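Kendness workshop arm packs its first full basket

July 3, 2025

Quick bit of news from the Kendness workshop, and it's a happy one! The arm that Jyoti Upadhyay and I have been bolting together since December has finally packed a whole basket of shopping without either of us reaching in to help. Six goes we had at it, and the sixth was the good one. I may have shouted. The people on the pottery side certainly looked up.

For anyone who missed my earlier ramblings, this is the tabletop arm we've named Orkar (Jyoti's choice, and she won't tell me where it comes from). It has five joints, a lot of printed plastic and a base that used to be the foot of an office chair. The motors came out of a box of spares that Lourenço Meireles was clearing from his garage, and the control board is one I'd already ruined once and repaired. All in, we've spent 39 pounds of our own money on it, mostly on screws, cable and a power supply that doesn't smell of burning.

The idea was always to get it doing something dull and useful. Jyoti's mum has bad hands and finds unpacking the shopping a real nuisance, so we thought we'd have a go at the lifting and moving part. Picking something up off a table and putting it down somewhere else sounds like nothing at all, doesn't it? Well, we've been at it for months. Tins are fine, they stay the same shape whatever you do to them. Crisp packets are horrible. Squeeze too hard and you've got crumbs, squeeze too gently and the thing slides away and lands on the floor, and then the arm carries on very proudly with nothing in its fingers.

What changed things was the new fingertips. Lourenço had been saying for weeks that our hard plastic ones were daft, and he was right (there, it's in print). He cast a softer pair in rubber, with little ridges across the pads, and they grip a packet by the crimped end without crushing the middle. We're calling them the Leitão tips after the café where he drew them on a napkin. I've got the napkin pinned over my bench and I'm not giving it back.

The other half of the job was the practice runs. Jyoti wrote a small program called Favari that keeps a record of every attempt, good or bad, and we passed 1000 of them last month. She sits at home of an evening going through the bad ones and working out what went wrong. I make the tea and move the shopping back to where it started, over and over. Somebody has to!

We've also stopped laying everything out in tidy rows. When the table was neat the arm did beautifully, and then you'd shift a tin by a hand's width and it would go to pieces. So now it gets a proper jumble of kitchen stuff to deal with — kitchen towel, tins, an open cardboard box, a snack packet in the wicker basket — and we mix it up between goes. 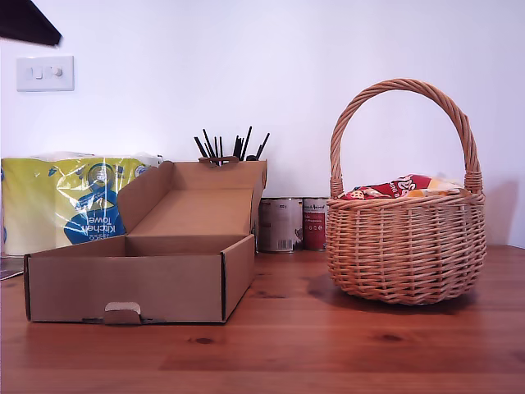 Baskets were a headache of their own, by the way. Ours has a tall arched handle, and for the longest time the arm would come straight down from above and whack it. We tried a different approach where it comes in low from one side, which worked nicely until the elbow joint ran out of travel. In the end I moved the whole base a bit further back and raised it on a block of pine. Not very clever, but it clears the handle now and I haven't had to glue the wrist back on since.

It's still slow, mind you. I could do the same job in the time it takes the arm to think about the first tin. It also gets confused by anything shiny, so plastic wrapping is next on our list of things to be cross about. Lourenço reckons a lamp with a bit of baking paper over it would sort out the reflections, and he's bringing one in. Jyoti reckons it's her code. They've got a packet of biscuits riding on it.

If you'd like to see it going, we're at the long bench by the window most evenings, and you're welcome to bring something awkward from your cupboard for it to try. No eggs yet, please. I'll put the drawings for the fingertips up on the workshop shelf this week, along with the mould, for anyone who wants to cast a pair. The rubber needs a full night to set, so don't do what I did and peel them out after supper.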